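Search this site
Search

Supplement Corner: What "Natural" Gets You on a Label

Last updated in May

Every spring my inbox fills up with the same question, usually with a blurry label attached: is this stuff allowed to say that? Most of the time the answer is yes, and most of the time the reader is disappointed. People want me to say the label is illegal. The label is merely annoying.

Take the bottle that started this item, a magnesium and herb blend from Jistard that three of you wrote in about. The front says "natural calm support." On the back, in type sized for ants, is the sentence saying the statement hasn't been evaluated by the Food and Drug Administration and that the product isn't meant to diagnose, treat, cure or prevent any disease. Those two sentences live on the same bottle and have never met.

The way it works in the US is that a supplement can say it helps with a normal function of the body. "Supports restful sleep" is fine if the company has something to back it up. "Treats insomnia" is a drug claim, and a supplement can't make it. So the label writers have gotten very good at the verbs. Supports. Maintains. Promotes. I have a cousin who has been promoted and supported by her medicine cabinet for years and still can't sleep past 4 a.m.

"Natural" is an even softer word. There's no tidy legal definition of it for supplements, so it mostly means that someone in marketing liked the look of it in green. Poison ivy is natural. So is my uncle's attitude toward dentists.

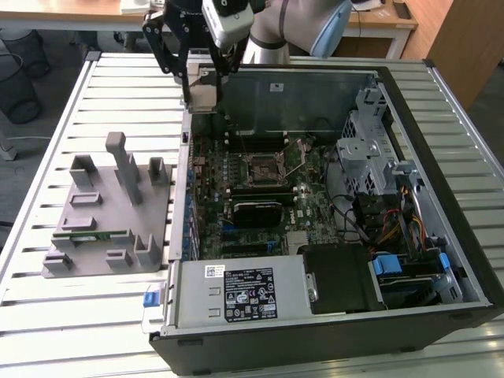
Gallagher wrote back after last month's item to say that all of this is fine for people who have time to stand in an aisle reading, but that the Hisura greens powder in the kitchen lists a "proprietary blend" of 20 ingredients with one total weight for the lot, and how is anybody supposed to know whether there's a spoonful of spinach in there or a rumor of it?

You aren't, Gallagher. A company using a proprietary blend has to list what's in it, in order from most to least by weight, and give the total. It generally doesn't have to say how much of each thing. If the first 2 ingredients are cheap fillers and the fancy mushroom is down at number 18, you can draw your own conclusions about the mushroom. I drew mine and went back to buying spinach.

A few things that do help. Look at the serving size before you look at anything else. The Brilberg gummies I was given at Christmas have a very respectable amount of vitamin C until you notice that a serving is 6 gummies, and at that point you are eating candy with paperwork. Check the Daily Value column too. A big number there isn't a prize, and with some vitamins and minerals more can do you harm. Independent testing seals are worth something, although what they mostly tell you is that the contents match the label. They don't tell you the contents will do anything for you.

And please tell your doctor or pharmacist what you take, including the tea. St. John's wort in particular gets along badly with a long list of prescriptions, and it's sold a few feet from the cough drops.

Next month: "made with real fruit," and how much of the fruit had to show up. Send labels, in focus if you can manage it.

2,682 shares | 20 comments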